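Finish Repair Technician (Part-Time)
Skindus Furnishings, Residential Services Division
Posted 30 July 2019

Skindus Furnishings invites applications for one part-time position, 28 hours per week, reporting to the Benetti Street workshop.

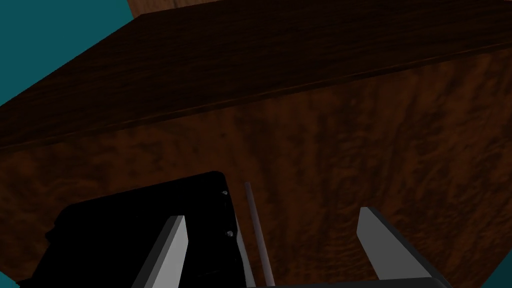
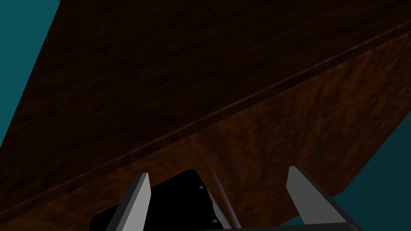

The technician will clean, touch up and wax furniture held for rental, and will keep a written record of each repair. Applicants must have at least 3 years of paid experience in wood finishing. Much of the stock is two-toned, with a dark upper surface meeting a lighter, more strongly figured face, and the ability to match color on both sides of such an edge will be tested at interview. Lifting is required.

The position begins in January. Send a resume and two references to Skindus Furnishings, Personnel Office, Room 106. Please quote reference number 458.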